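The Long Way to a Garden Gate

Plumelmont, in January, is a fine place to be slow at something.

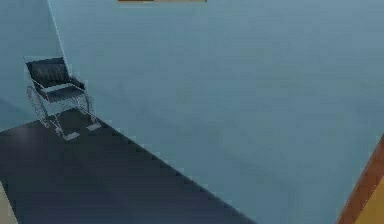
How long should a gate take to build?

As long as your weekends let it. Mine took 5 months, and for 2 of those the boards just leaned against the wall of the shed while I walked past them with my coffee, feeling guilty.

I bought the cedar from a yard over in Turkmont, 300 dollars for the lot, and drove home with the windows down so I could smell it (my ears froze, and I'd do it again tomorrow). The hinges came from Gullilow, a dusty little shop where you can spend a whole Thursday picking through drawers of old iron and come out with four screws and a big smile.

Then there was the sanding. I wrote my hours on the back of a door, and they came to 224 minutes for the top rail alone — I had decided it should have a curve, you see, and a curve wants a lot of attention. The latch still sticks when it rains. I've got a file and a free evening, so that's next, and after that the post on the left could use another coat of oil.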